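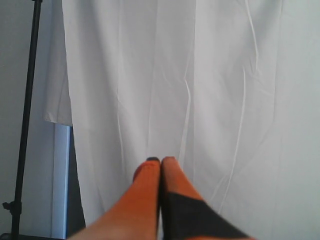
Why does a gripper that closed properly in the morning report a position fault in the afternoon?

The usual cause is that its stored zero no longer matches where the fingertips meet. The controller keeps driving toward a closed position the fingers can't reach, the motor current climbs, and after a delay the controller gives up and raises a fault.

Week 6 notes: the Sesberg cell stoppage
Prepared by Abdelghani Ghoneim, 17 Jun 2022

Read these before the lab. You will need the gripper section of the Clesov manual as well, particularly the pages on homing and current limits.

What happened

The cell was running a pick and place routine on flat metal parts. Soft fingertips had been changed at the start of the shift and the gripper was not homed afterwards. The new tips were slightly thicker than the old set. The program ran for nearly 300 cycles without a stop, and the operator had no reason to look at the log.

The log did show a problem. Closing current went up a little in each block of cycles, and the time to reach the closed position grew with it. Both values stayed under the warning level, so no message appeared on the pendant. Then the controller raised fault 464, position not reached, and stopped the gripper.

The arm did not stop. In this program the gripper fault was logged but never passed to the arm as a stop condition. The arm went on to its next waypoint and started down toward the work surface with the gripper in an unknown state. A second operator pressed the emergency stop. There was no injury, and the damage was limited to one fingertip and a scratched part.

Why the height mattered

The approach height had been taught with the old tips. With a flat part on a table there is very little clearance to lose, and a small change in finger length or finger angle uses it up.
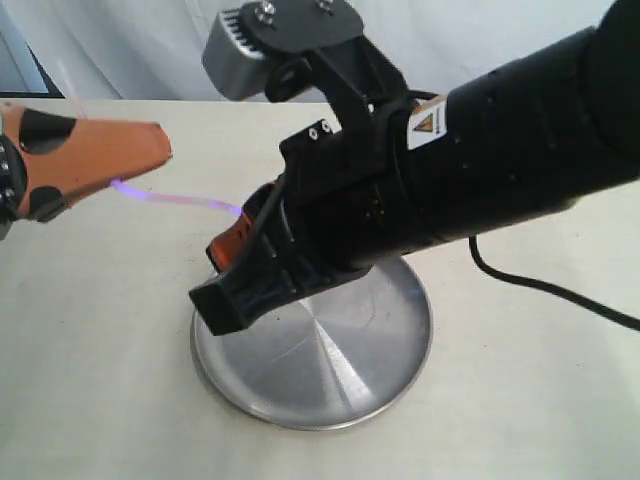 The descent speed was also too high for that distance. It had been set at 100 mm/s for the whole move, including the last stretch above the part. After the review it was cut to 40 mm/s below the approach point. The slower speed would have given the operator more time to react, but it would not have cleared the fault.

Contributing factors

Homing was left to memory. The changeover sheet listed the tip change and the torque check and went straight to restart.

The warning level for closing current was still at the factory value, which suits hard fingers. Soft tips compress, so the current rises gradually and can stay below that level for a long time.

The arm program checked that the gripper was powered. It didn't check that the last close command had finished.

Cable routing was looked at too. A cable pulling at the wrist can produce similar symptoms, and it was ruled out by moving the arm through its range by hand with the drives off.

In the lab

Work in pairs at the Nicholas bench. One person holds the pendant and the other stays within reach of the emergency stop. Swap halfway.

Lock out the arm before you touch the fingertips. Change the tips, release the lockout, home the gripper and write down the new zero. Run the close test at low force and plot current against cycle number. Then add a wait for the gripper's finished signal before the descent, with a branch to a protective stop if it doesn't arrive.

Trigger the fault using the simulated input on the controller. Do not trigger it by blocking the fingers with your hand or a tool.

Hand in the plot, the modified program and half a page on which change you would make first and why. The Skemau report format is fine. We will come back to current limits in September with the force control material.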